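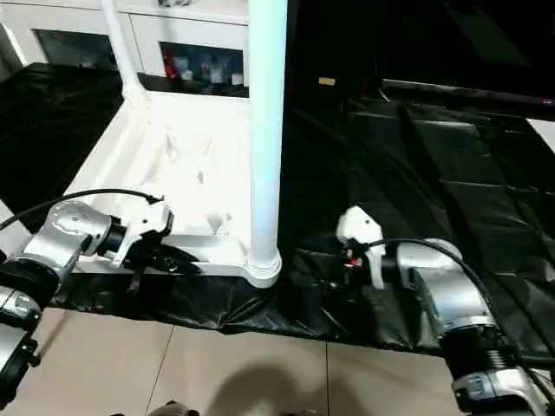 Do we need to wash the white stand before the next coat? Wipe it with a damp cloth and let it dry overnight, soap is not necessary.

8/18/20
By Aranka Pintér

Workshop notes, Wedton. Today I worked on the preparation of the stand. The black plastic stays on the floor until the painting is finished, please do not fold it away. It wrinkles very easily, and in the wrinkles the dust collects, so I want to pull it flat again on the right side where the layers lie one over another.

Sanding: grit 100 only, with light hand. The upright pole is simple. The lower bar is more difficult, the corners keep old drips — I stopped there and will continue by daylight. Annatjie Van der Merwe asked if 2 coats are enough. I think yes for the pole, for the bar I am not sure.

The light is too strong on white surfaces, I can't see the scratches well. To try: one lamp from the side, low.

Still open: the primer from Halász, 33 minutes between coats, to check on the label.

Recent entries
Drying times in April
Zundevitz shelf, second sanding
Plastic sheet, where to buy in Balville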